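Colley wiping trials

The Colley wiping trials were a series of bench comparisons of robot grippers carried out at the Nedeck workshop under Hermine Eberhard. They set the Kivi, a two-jaw gripper, against the older Atness on one household job: cleaning marker off a whiteboard laid flat on a table. Results were published on April 29, 2019.

Each gripper made 231 passes. The Kivi was credited with the better score, a claim that has been questioned, as the two were run on different arms and the judging was done by eye. 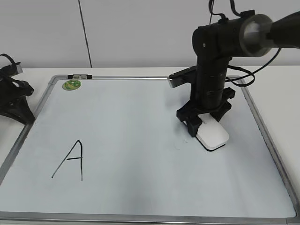 Pressure was the main trouble. Neither gripper had a force sensor, so contact with the board depended on how the arm's height had been set that morning. Critics also noted that a single thin letter is a light test, and that dried ink, coloured markers and upright boards were left out. Eberhard's reply, issued in October, conceded the point about ink but defended the scoring.

The maker's figure of 3000 wipes between jaw adjustments has not been independently checked. The longest known run stopped at almost 40.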